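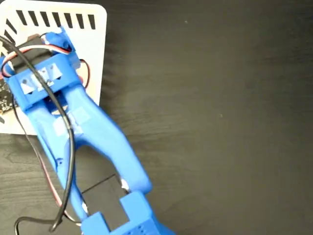 Blue arm and white base plate on a dark wood table

To: pungate-precincts
From: Kausar Arain, Office of the Chair, Pungate Township Organization
Subject: Re: [pungate-precincts] Petition sheets and the Priltitz line

Dear members of the list,

I am replying to the message quoted at the end of this one. Several people have written to me privately with the same questions, and I would ask that any further discussion take place on the list so that every precinct has the same answers.

The first question concerns the boundary between the Priltitz and Erkari precincts. The line adopted by the township board in the spring is the one that applies to the February primary. It follows the center of Rizvi Road from the rail crossing to the school, then turns north along the creek. Residents on the east side of Rizvi Road now vote in Erkari. Residents on the west side remain in Priltitz. The older map, which put both sides of the road in Priltitz, is still attached to some of the walk packets handed out in the summer. Please discard it. The packets themselves may be used once the correct map has been put in, but the household lists printed from the old line should be returned to the office.

For township-wide candidates the change has no effect on who may sign. A registered voter living anywhere in the township may sign a petition for supervisor, clerk, or assessor. It matters only for precinct captain, where the signer must live in the precinct named at the top of the sheet. A signature from the east side of Rizvi Road on a Priltitz captain's sheet will be open to objection even if the voter's registration card still shows the former precinct.

The second question concerns the number of signatures. A candidate for township office needs 200 valid signatures. A candidate for precinct captain needs 23. These are minimums after any objections have been decided, and the organization advises every candidate to file with a reasonable margin. We do not publish a recommended figure, and the one that circulated on this list last week did not come from the Office of the Chair.

On the form of the sheets, please observe the following.

The circulator's statement at the foot of each sheet must be signed in front of a notary. A sheet with a blank or undated statement will not be accepted by the office for binding. We will hold it for the circulator and let the candidate know.

Signers should write their own names and addresses. Where a signer needs help with the address, the circulator may fill it in, but the signature must be the signer's own. Ditto marks are not to be used in the address column.

Sheets are to be numbered in one series for each candidate, after all of them have come in. Circulators should leave the page number empty.

A voter may not sign for two candidates of the same party for the same office. Where that has happened, the earlier signature is the one that counts, and circulators should therefore ask before handing over the clipboard.

The third question was whether the organization will take a position in the contest for supervisor. Under Article 10 of the bylaws, an endorsement requires a vote of the precinct captains at a regular meeting, with notice given on this list beforehand. No such notice has been given. Until it has, captains are free to circulate for whichever candidate they prefer, but they may not use the organization's letterhead, voter file, or phone bank in doing so. The same rule applies to the office staff, me included.

I recognize that this has caused some frustration in Erkari, where two sets of volunteers have been calling at the same doors on the same evenings. I have spoken with both campaigns. Each has agreed to tell the precinct captain in advance which streets it intends to cover. The captain is not being asked to approve those plans, only to keep a list of them so that conflicts can be noticed early.

A separate complaint was received about remarks made to a resident on her porch regarding the library levy. The levy is not on the February ballot. Circulators who are asked about it should say so and refer the resident to the township clerk, who has the board minutes. Personal opinions on the levy are a matter for each member, but they should not be offered as the view of the organization while wearing its badge.

Notary hours will be held at the township office on Rizvi Road in the evening on each weekday of the final filing week. No appointment is needed. Circulators must bring government-issued identification and should not sign their sheets ahead of time. Parking is available behind the building; the front spaces are reserved for the clerk's visitors until closing.

Corrected maps can be collected from the front desk. Captains who would like theirs by mail should send me a postal address off the list.

Respectfully,

Kausar Arain
Office of the Chair
Pungate Township Organization

On Tuesday, November 19, 2019, a Priltitz precinct member wrote:

> To the Office of the Chair:
>
> I would be grateful for a ruling on three matters before our
> circulators go out again this weekend.
>
> 1. Our packet shows both sides of Rizvi Road in Priltitz. The
> Erkari captain tells me the east side is hers. We have 29 names
> from that side on our captain's sheets already. Do they stand?
>
> 2. What is the required number for captain, and is it the same
> as last time? I have been given two different answers.
>
> 3. Has the organization endorsed for supervisor? One of the
> campaigns is telling voters that it has, and I have had calls
> from members who believe they missed a meeting.
>
> I would also ask that replies come to the whole list. Over 10
> messages on the boundary have reached me separately, and they
> do not agree with one another.
>
> Thank you for your attention.

--
You are receiving this message as a subscriber to pungate-precincts. Posts are limited to members of the organization. To change your delivery settings or leave the list, write to the list owner.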